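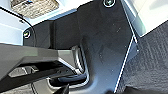 Starkwood notebook, 11th July

Nilturmont pamphlets, continued.

Big day. I think we have the parent text! Writing it all down while it's fresh, and then Krystyna can pick holes in it, which she will enjoy.

For Märta, who has only just joined us: the Nilturmont story says that the clock on the old exchange at Climton was built to run slow on purpose, and that the lost minutes were "banked" by a circle of merchants who met underneath it. Depending on which pamphlet you read, the minutes were then spent on living longer, on fixing the price of wool, or on a secret extra day in December when the circle does its business and everyone else is asleep. I love the extra day. It turns up late and it spreads like mad, and all the online versions have it.

We have 234 items in the box now, counting the forum printouts. Up to yesterday I was treating the stapled green pamphlet as the oldest, on the strength of the paper and the typeface. Jouko never liked that. He kept saying that the green one reads like something already being argued with, all those "contrary to what has been said" bits, and he's right, you can't be contrary to nothing. So I went back through the undated stuff looking for whatever it was quarrelling with.

Found it in the folder of carbon copies from the Lukáč donation. Four typed sheets, no title, starts in the middle of a sentence (so there was at least one sheet before it, drat). The important points:

The merchants are there but they have no name. "Nilturmont" is used once and it's a place, a house somewhere up the valley where the key to the clock is kept. By the time of the green pamphlet it has become the name of the whole society. I'm fairly sure this is somebody misreading "the gentlemen of Nilturmont".

The sum is different. The carbon has the clock losing 172 seconds a year. The green pamphlet attacks "the ridiculous figure of 172" and puts 1000 in its place without showing any working at all. That's the quarrel, right there on the page. I did a small dance.

No extra day. Not a whisper of it.

Same spelling mistake in both, "merchents", in the same sentence about the cellar door. Two people could make that slip separately, but with the rest of it I'm happy to call it copying.

Things that bother me. Carbon paper tells us nothing about who typed the top copy or how long the sheets sat in a drawer. It could be that both texts come from a third one we haven't got and the carbon is a cousin. Krystyna's going to say this first thing so I'm saying it before her.

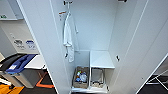 Coding the later versions

Jolanta and I tried out the new coding sheet on the forum printouts after lunch. The old sheet only asked whether a motif was there or not, and it missed the thing I find most interesting, how sure the teller is. The same claim can come in as "my uncle used to say" and go out two posts later as "it is well documented". We now mark each claim as told, doubted, asserted or proved (meaning that the writer says it's proved). Much better already. We coded a batch separately and then compared, and nearly all our disagreements were between told and asserted. Jolanta wants a rule for sentences with "apparently" in them. I said mark them told. She said people use it sarcastically. Fair point, left open.

One lovely find: a poster who plainly made up the extra day's feast menu as a joke (pickled eggs, seed cake, a goose carved in silence) gets it quoted back as evidence further down the same thread. The poster then tries to own up and is accused of having been got at. We should write this one up on its own, I think. It would do nicely for the talk.

Note for the sheet: add a box for "joke taken seriously" and another for "denial taken as proof". They keep turning up together.

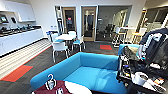 Reading time: 4 minutes

The map

Bogdan has redrawn the family tree with the carbon at the top in dotted line, dotted until we find the missing first sheet. It looks so much tidier than the old one, which had the green pamphlet sprouting branches in all directions like a potato. Three of the oddest versions now hang off the carbon directly, the ones where Nilturmont is still a house. We'd written those off as muddled. They may be the most faithful of the lot!

He has also moved the wool price branch. It used to come after the long life one, but neither borrows any wording from the other, so side by side they go.

To do:

Write to the Lukáč family again and ask about the rest of the drawer – politely, they've been very generous.

Märta to check the local almanacs for any mention of the clock being slow. I'd like to know if there was ever a real complaint.

Get the carbons into proper sleeves before anybody handles them again, me included.

Jouko gets to name the carbon text in the catalogue, as he was right. He is threatening to call it Potato A.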